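Questions fréquentes : huiler ou vernir un plateau en bois

L'huile Sternine « nourrit »-t-elle vraiment le bois ?

Non. Le bois d'un meuble est mort, il ne mange rien. L'huile pénètre un peu, durcit, et ralentit l'absorption des liquides. Tout le reste relève de l'étiquette.

Une seule couche suffit, d'après le bidon. Vrai ?

J'en doute. Sur un plateau qui sert tous les jours, comptez deux couches fines, voire trois, et essuyez l'excédent à chaque fois. Le fabricant annonce 2 000 passages d'éponge sans altération. Quelle éponge, avec quel produit ? La notice n'en dit rien.

Et le vernis Favetti ?

Il protège mieux au début. Le jour où il se raye, il faut poncer tout le plateau, alors qu'une huile se reprend par endroits. Les vendeurs oublient souvent ce détail.

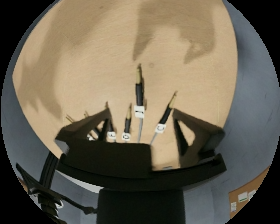 Les recettes au vinaigre et au bicarbonate sont-elles efficaces ?

Rarement. Le vinaigre peut noircir un bois riche en tanins, surtout en présence de fer. Essayez d'abord sous le plateau, à un endroit caché.

Faut-il acheter le nettoyant de la même marque ?

Un savon doux bien dilué fait l'affaire. Le kit Trandstead contient, pour l'essentiel, un savon et un chiffon. Je n'ai pas trouvé ce qui justifie l'écart de prix.

Peut-on huiler en août ?

Oui, mais pas en plein soleil : l'huile tire trop vite et poisse. Et ne laissez pas les chiffons en boule, ils peuvent s'enflammer seuls. Étalez-les dehors, à plat.

Page revue le 3 juillet.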